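Course handout, unit 7: Packing and labelling small goods for the shop shelf
Evening course in small retail, Stollholm
Version of 2022-08-03

Please read this handout before the lesson. In the July group many people had only looked at the last part, and then the exercise took too long.

1. What the package must say

A customer in a small shop decides quickly. She reads the package first and asks the seller later, or she does not ask. Therefore the name of the product should say what the thing does, in words which are printed large enough to be read from the other side of the counter. "2-in-1 SD Card Reader" is a good name in this sense. "Remari Plus" is not, when there is no second line under it.

Check also that the name can be read when the box is lying down. Printing along the long side helps on a low shelf. 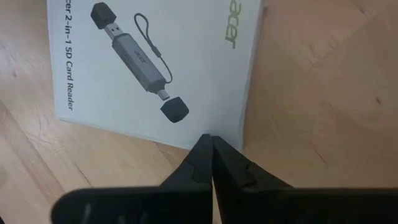
2. Goods without a package

Some goods come to the shop in large cartons, without a box for each piece. Chargers, adapters and short cables are typical. For these you must make a shelf card. The card has the name, the price, and the one fact that the customer needs for her choice. With a charger this fact is the kind of port.
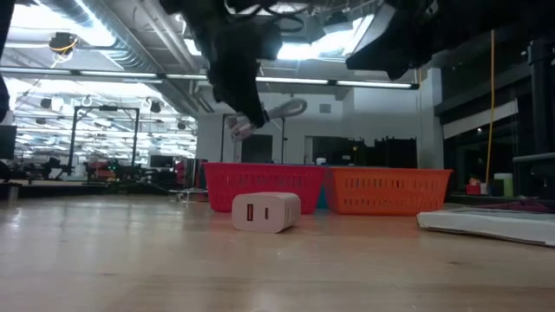 Fig. 2. Wall charger with one USB-A and one USB-C port, in front of two baskets.

Write the ports on the card in the same order as on the product, from left to right. It is a small thing, but it saves questions. Do not write "universal" or "for all phones". You can't promise this, and a returned product costs you more than a lost sale.

3. Colour of baskets

Choose one colour for one group of goods and keep it for the whole season. Red and orange are both strong and they are seen well from the door, but they are near to each other. If you put them side by side, add a card to each. White goods are easy to see before both of them.
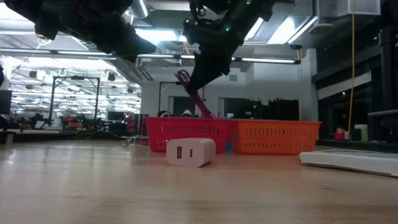

4. Calculating the shelf price

We use the same case as in unit 6, the shop Gralance. The purchase price of an adapter is 45 crowns and the shelf price is 82 crowns, both without tax. The margin is 37 crowns. Divide it by the shelf price, not by the purchase price, and you get 45 per cent. Many students mix these two, so please do it once by hand.

5. The sorting table

Sort new deliveries on a table and never on the floor. Keep the containers together at the far side, so that the near side stays free for opening cartons and writing cards. 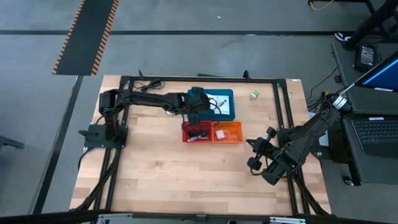 6. Homework

a) Write shelf cards for 3 products of your own choice. Maximum 7 words on each card, without the price.
b) The supplier Vương raises the purchase price of the adapter to 50 crowns. Calculate the new shelf price if the margin in per cent shall stay the same.
c) Bring one package whose text you find difficult to understand. We will rewrite it in the lesson.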